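Courses > Consumer Audio > Unit 6: Wireless Speakers in the Home

We use cookies to remember your place in the course. Accept | Settings

Reading time: 7 min

Unit 6 handout: How wireless speakers get their sound

Read this before the February lab. Bring the worksheet from Unit 5, as we will reuse the room sketch you made there.

1. Two ways to send audio

Most wireless speakers sold for the home use Bluetooth, Wi-Fi, or both.

With Bluetooth, the phone is the source. It decodes the song, encodes it again for the radio link, and sends it to the speaker. If the phone leaves the room, the music goes with it. Phone calls and alerts may come through the speaker too.

With Wi-Fi, the phone usually acts as a remote control. It tells the speaker what to play, and the speaker fetches the stream itself through the router. You can turn the phone off and the music continues. Some apps do send audio straight from the phone over Wi-Fi, so check which case you have before you answer question 3 on the worksheet.

2. Groups and timing

When several speakers play the same song, they must agree on the time. One speaker is the leader and the others follow its clock. Each one holds a short buffer of audio and plays each piece at the moment the leader names.

A bigger buffer handles a weak network better, but there is a longer wait after you press play. It also makes the speaker a poor match for a TV, where sound and lips must line up. Many makers have a separate low-delay mode for TV use.

Two speakers in one room need tighter timing than two speakers in different rooms. In a stereo pair, a small error pulls voices away from the center. Between a kitchen and a bedroom, you will hardly hear it.

3. Systems used in this unit

Clekano: Wi-Fi only. The leader is picked automatically and can change when a speaker is unplugged.

Lasari: Wi-Fi and Bluetooth. A Bluetooth source can be shared with the whole group, with added delay.

Skamau: Bluetooth only. Stereo pairing works between 2 speakers of the same model.

The speakers are in the Hughes lab. Sign them out by model and return the power adapter with each one.

4. Frequency range and walls

Wi-Fi speakers may use the 2.4 GHz band, the 5 GHz band, or either. The lower band reaches farther and passes through walls better, but it is shared with Bluetooth and many other devices. The higher band has more room and a shorter reach. Brick and concrete weaken both.

Placement matters for the sound as well. A speaker close to a wall or in a corner will have stronger bass. Move it out a little before you change the tone settings in the app.

5. Reading a spec sheet

A speaker may be listed at 100 watts. Check whether this is peak or continuous power, and whether it covers one driver or all of them added together. Peak numbers are always higher and can't be compared with continuous ones.

Battery life is normally given at medium volume. Expect less when the speaker is loud. Our older test log has some 2,000 entries, and you may use it for the comparison in question 5.

6. Before the lab

Install the Clekano and Lasari apps.
Review the terms buffer, codec, latency, and leader.
Finish questions 1 and 2. The rest are done in the lab.

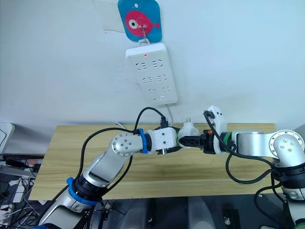 Fig. 6.1. Power strip hung on the wall above a table.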